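Speaker notes: Giving back at Laro College, annual scholarship luncheon
January 29, 2025

Slides 1 to 9. Keep the lights up so I can see faces. Clicker is in the lectern drawer.

Opening

Good afternoon, everybody, and please keep eating, I have talked over plenty of dessert forks in my life and they have never bothered me. Thank you for coming out in January, which I know is a lot to ask of anyone who had to scrape a windshield this morning.

I want to start with the Venitz Fund, partly because many of you in this room pay into it and partly because I was one of the students it paid for, a good while back, when it was so small that the award letter came with a coupon for the campus bookstore stapled to it. (Pause. They usually laugh at the coupon.) I kept the letter. I used the coupon the same day, on a chemistry workbook I never opened again.

This year the Venitz Fund is helping 237 students. I'd like you to hold on to that number for a minute, and think of the biggest class you ever sat in, and then think of that whole room of people getting a letter in the mail in the same week. Some of them read it standing at the mailbox. I know I did, in my socks.

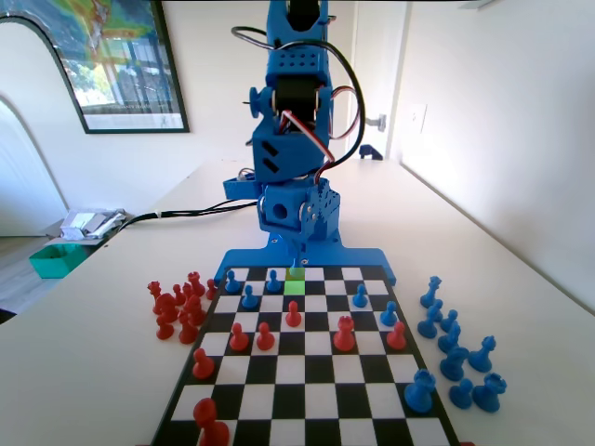

What the money pays for

People tend to picture tuition when they hear the word scholarship, and yes, most of it goes there. But what I hear from students, over and over, is about the smaller things. The bus pass. The second pair of work shoes for a nursing placement. A fee for a licensing exam that comes due the very same week as the rent. We set up the Quansah Emergency Grant for exactly those weeks, and the rule we gave ourselves was that a student should have an answer in 5 days. We haven't always made it. In the fall we had a stretch when the applications came in faster than we could read them, and I would rather tell you so from up here than have you hear it in the parking lot.

(Slide 4. If the chart doesn't load, skip it and just say the grant is open to part-time students too. That always surprises people.)

A student told one of our advisors that the grant paid for a car battery. Now, a car battery will never get its own plaque. But she lives way out past the county line, and there is no bus, and she had a final on Thursday. I think about that battery more than I think about most buildings.

Giving when you don't have a lot

I'd like to speak now to the folks who came today as guests and who may be feeling a hand creeping toward their pocketbook. You can relax. There is no pledge card under your plate this year; we heard you about that.

My own first gift to Laro was 15 dollars. I was two years out of school, I had a roommate and a leaky kitchen, and I remember sitting there with the checkbook wondering if it would be embarrassing to send so little. I very nearly didn't mail it. Then I got back a handwritten note, a real one, with a crossed-out word in it, and I have given every year since then, through some lean ones and some better ones. So when younger graduates ask me what amount is worth sending, I tell them to pick one they won't mind seeing leave again next month.

And please, if you write thank-you notes for us, don't copy them over when you make a mistake. Leave it in!
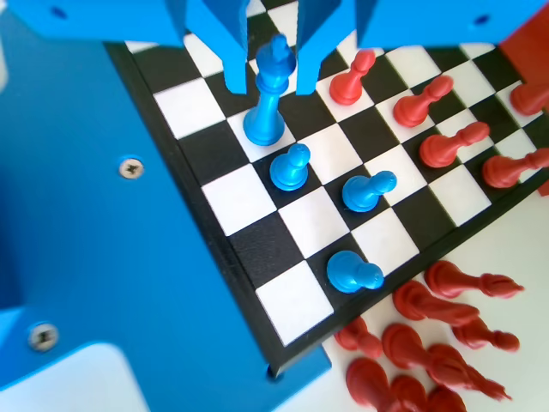 The other thing you can give is your time, and here I will get on my hobbyhorse, so settle in. The Coreo Mentoring Circle pairs graduates with first-year students for one school year. It's one phone call or one cup of coffee a month. Sometimes the talk is about careers, and very often it's about how to email a professor without sounding scared. I have been doing it for long enough now that a student from my early days is mentoring somebody herself, which makes me feel proud and a little creaky.

We have 15 students still waiting for a mentor this spring. You don't have to have had a fancy career. We have retired mail carriers and a beekeeper. If you can listen, and if you'll pick up the phone on the second ring or call back by supper, we'd love to have you.

(Point to the sign-up table by the coat rack. Say it twice, they can never hear it over the coffee service.)

Thank-yous

Kitchen staff first, and have them come out if they're willing. Then the student choir, then the alumni office, then the table sponsors as printed in the program. Don't read the whole list aloud, it's long and the choir has a bus to catch.

Closing

I'll finish with the line from my own award letter, the one with the coupon: "We are glad you are coming." It didn't say anything about potential or excellence. I read it enough times that the fold wore through, and I would be very happy if every student we help this year got a letter that sounded like that.

Thank you all. There's more pie. Centerpieces go home with whoever has the nearest birthday at each table.

(If there's time for questions: the deadline for fall applications, parking for mentors, and whether gifts can be made in memory of someone. Yes, they can, and the form is on the back of the program.)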